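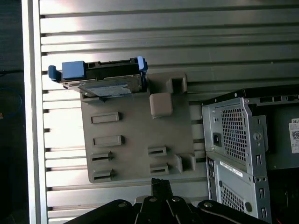 ## Slide 1: Serial logging on tiny boards

Hi everybody, I'm Riku Sasaki, and I've spent way too much of the spring staring at a serial console. (Wait for people to sit down. Mic check.)

- Quick hands up: who's lost log lines over UART and blamed the cable? Me too, for a week!
- The board is our own, the Vumport. Small microcontroller, one sensor bus, one serial line out to the host.

## Slide 2: What went wrong

We had a test that sent 3,025 messages and compared them with what the host wrote down. First run, 1,043 arrived. I figured my script was broken, so I rewrote the script – same kind of mess.

- Show the terminal capture, scroll slowly
- Point out the half lines, where two messages get glued together
- Don't get into parity here, someone always asks, save it for the end

## Slide 3: The interrupt handler

So the handler was printing. Yes, printing, inside the interrupt, with a blocking write (I wrote that code, you can laugh). Every time the sensor fired while a line was going out, the buffer got stomped on.

Khrystyna-Mariia Karpenko spotted it when she was reading my branch for something else entirely. Her fix was a ring buffer, and the whole patch is 54 lines. Thank her again!

- Head and tail index, one writer, one reader
- Size is a power of two so the wrap is just a mask
- If it's full, drop the new message and bump a counter

## Slide 4: Live demo

- Plug in board, open the console at the higher baud rate
- Run the flood test twice, once with the old firmware
- If the demo dies, skip to the Lirkberg recording

## Slide 5: Still to do

The drop counter should go out with every heartbeat. I want that in before the May release. Flow control too, maybe, if the host side agrees.

Questions. Parity goes here.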